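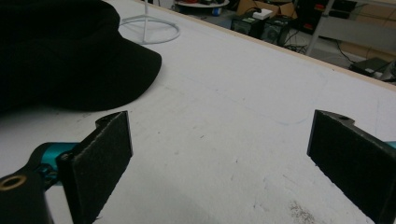
Unit 6. Cleaning and Inspection of Shared Work Surfaces
Rarnthorpe Technical College, Facilities Maintenance II
Handout to accompany the August session

6.1 Terms

Soil is any material on a surface that does not belong to it. Loose soil lifts with a dry cloth. Bound soil needs a liquid, friction, or both. Damage is a change in the surface itself and does not respond to cleaning. Scratches, etching and worn coating are damage. Most logging errors in this unit come from recording damage as bound soil and sending the surface back for a second wash.

A scuff can be either one. Material transferred from a shoe, a case or a rubber foot is soil. If the coating has been cut or polished by the contact, the scuff is damage. Test with a damp white cloth at the edge of the mark and look for color on the cloth.

6.2 Visual inspection

Inspect before any product is applied. Stand at the short end of the table and look along the top at a low angle, then repeat from the long side. Light from directly overhead hides fine marks on pale surfaces. Record marks by zone using the grid on Form 30, with the far left corner as zone A1.

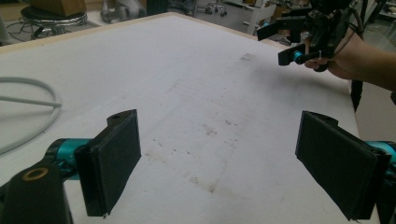
Fig. 6.1. White tabletop with faint smudges, scuff lines and dark specks. Pale wood trim at the far edge.

Edge trim is recorded separately from the top. Joints between trim and top hold moisture -- note any lifting, even if slight.

6.3 Cleaning sequence

Remove loose soil with a dry microfiber cloth, working from the far edge toward the body. Fold the cloth to a clean face after each pass. Apply Evero neutral cleaner to the cloth and not to the table. Wipe in overlapping straight strokes. Circular wiping moves soil back over finished areas and is marked as a fault in the practical.

Rinse with a second cloth and plain water, then dry. Cleaner left to dry on a matte top leaves a film that collects dust.

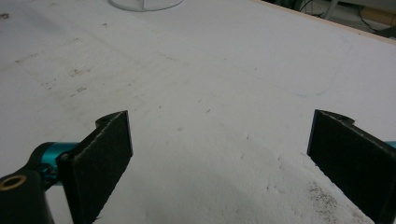

Bound soil that remains after one full sequence gets a single spot treatment with the Lunitz pad, light pressure, ten strokes at most. Stop if the sheen changes. A glossy patch on a matte top is permanent and must be logged as damage caused in service.

6.4 Records

Enter the room number, table number, product used and zones treated. The practical will be held in Room 114. Bring the completed log from Room 107 and your own gloves.

Reading: Ó Néill course reader, section on coated boards.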